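Household Tips
Kitchen - Cleaning - Machines at home

Can a machine do the washing-up yet? What to hand over and what to keep

2022-01-04

Readers write in every winter to ask whether it is worth waiting for a machine that will do the chores. The short answer is that some jobs have gone already, some are close, and the washing-up by hand is still harder than it looks. The notes below go job by job, with tips for getting the most out of whatever you own now.

Floors

Robot vacuums are the one household robot most people have met. They do well on hard floors and short carpet, and badly on tassels, socks and phone leads. Walk the room first and lift anything thinner than a finger. If you have chairs on a hard floor, put them up on the table before you start the machine, as cafés do at closing. Empty the bin after every run. Cut the hair off the brush once a week with small scissors, working along the groove.

Mopping robots are fine for dust and footprints. Dried jam still wants a cloth and a minute's soaking.

Dishwasher

A dishwasher is automation too, though we have stopped thinking of it that way. The machine washes; you scrape, load, unload and put away. In our kitchen in Zurden a full load has 6 dinner plates, the bowls, the cups and one pan, and most of the work is in the loading.

- Scrape, but don't rinse under a running tap.
- Face the dirty side of each plate towards the spray.
- Keep plastic tubs on the top rack and wedge them so they can't flip.
- Clean the filter when you notice grit in the cups.
- Unload the bottom rack first, so that water from the cups doesn't drip on dry plates.

Washing by hand

A person at the sink does several things without noticing. You see where the sauce is thick and press harder there. You feel through the sponge when the plate has gone from greasy to clean. You shift your grip when the rim gets slippery. A machine has to be given each of these separately, and a glossy white plate is awkward for a camera, as the glare off the glaze can look much like a wet spot or a bit of soap.

Tomato sauce and ketchup are a good test. A quick wipe takes off the thick part and leaves a pink film spread over a larger area than before. A person sees that and goes round again. A machine working to a fixed number of strokes will stop too early or waste time on a plate that was done.

Tips for sauce, whoever is doing the wiping:

- Take the thick bits off first with a spatula or a piece of kitchen paper.
- Use cool water for the first rinse if there is egg or milk in the sauce, then hot.
- Wipe from the rim inwards, then round in circles, then rinse the sponge before the second go.
- Don't leave tomato sitting in plastic tubs overnight. It stains.
- Stand a plastic basin beside the plates on a wooden worktop and dry the wood afterwards, with the grain.

Laundry

Washing and drying are done by machine, folding is not. The folding machines we have seen want each shirt clipped in by hand, and by then you could have folded it. Towels are the easiest thing to hand over when the time comes. Fitted sheets will be last.

In the workshop

The picture is better where every piece is the same. The joinery in Sterkholm where we get our shelves cut has a Stöcker feeder on the saw bench. It will push through 200 identical strips without trouble. Give it one warped board and somebody has to come over. Sweeping up, sorting screws and wiping glue off a joint are all still done by hand there.

The same rule works at home - the more alike the items, the sooner a machine will manage them.

Should you wait?

No. Buy for the chore you have now. We priced a Stotico countertop arm in October at 2524 euros, before fitting, and the seller would not promise that it could wash a plate. A good sponge, a rack that drains properly and a second basin will do more for the kitchen this year.

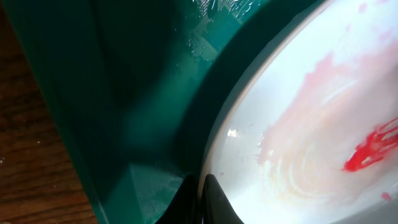

Reading time: 3 min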